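Prondar pick unit, outdoor cell 3 – routine safety and condition check
Site: Clundar yard, paved test area
Date of check: Tuesday, April 27, 2021
Checked by: Jarosław Czarnecka
Second person at the panel: Heloísa Lopes
Hours since last service: 301

Mark each line OK, FIX or N/A. Write a comment for anything that is not OK. Do not run the unit in auto until every FIX in section 1 is closed.

1. Before touching the arm

1.1 Mode switch in manual, key removed – OK
1.2 Emergency stop at the panel, pressed and reset – OK
1.3 Emergency stop on the pendant – OK
Comment: button is stiff. Works every time but needs a firm push. Ordered a new one from Drastine.
1.4 Chain and signs across the walkway – FIX, closed
Comment: one sign was lying flat behind the hose reel. Put back up before we started.
1.5 Arm locked, air bled off – OK

2. Base and cables

2.1 Base bolts, paint marks lined up – OK
2.2 Cable run to the wrist, no rubbing – FIX
Comment: outer sleeve is worn at the second clip. Wires inside are fine. Taped for now, new sleeve to go on this week. Sławomir has the part number.
2.3 Connector caps closed – OK
2.4 Cabinet filter – OK
Comment: changed in March, still clean enough. Look again next time.

3. Gripper

3.1 Finger screws to the torque on the card – OK
3.2 Fingers close evenly at low speed – OK
Comment: ran ten cycles with no part. No catch, no noise.
3.3 Gap between closed fingers – see comment
Comment: the tips come close together and a narrow gap stays open along most of the length. Same as the setup sheet. Please do not shim it. It was shimmed in March and the unit dropped two parts the same afternoon.
3.4 Finger tips, no cracks or loose edges – OK
3.5 Housing wiped down, screws present – OK
3.6 Wrist camera lens clean – OK
Comment: dry cloth only. The spray leaves a film.

4. Ground and work area

4.1 Slabs level, none rocking underfoot – OK
Comment: walked all of them.
4.2 Joints clear of loose material – FIX
Comment: white crumbs in the joints between the red slabs, and a powdery patch on one slab. Sweep with the stiff brush, then vacuum. No air gun, it drives the dust up into the wrist seal.
4.3 Curb strip whole, nothing lying on it – OK
4.4 Low-height stop – OK
Comment: tested with the foam block from the Jabłońska kit. Stops where it should.

5. Restart

5.1 Tools counted back into the box – OK
5.2 Two slow passes in manual over the slabs – OK
5.3 Auto at reduced speed, one person at the stop – OK
5.4 Full speed – not done
Comment: holding at reduced speed until 2.2 and 4.2 are closed. Heloísa has put a tag on the panel. Leave the tag alone unless you closed both lines yourself.

Next full service is due at 2,000 hours. Grease the wrist at the same time.

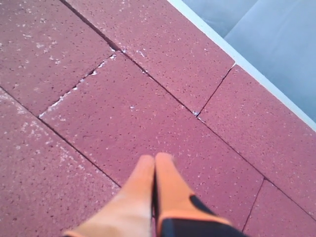

Checklist and comments by Jarosław Czarnecka, cell maintenance

Fingers over the red slabs, with white debris still in the joints (4.2). Questions about the sleeve go to Sławomir Wróbel. Send the signed copy to Clotilde Huet and keep one in the cabinet door.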